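Cheap flights are wonderful, and the tiny bag allowance doesn't have to spoil them! I flew out of Rurkham in April with one underseat bag and had room to spare.

Start at the kitchen counter the night before. Roll your shirts, stuff socks into shoes, and weigh the bag on your bathroom scale (hold it, then subtract yourself). Small stuff for the kids goes in a paper bag, which folds flat once it's empty — so handy.
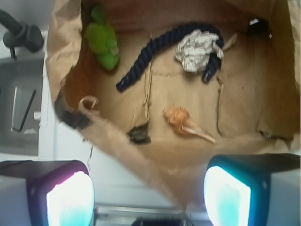 *Paper bag with a bright green plush toy in it*

Wear your heaviest shoes to the airport, and fill your coat pockets too. My friend Trudy Bright gets 8 pairs of socks into hers! Check the bag size on your booking again before you leave, as fares on the same route can come with different limits.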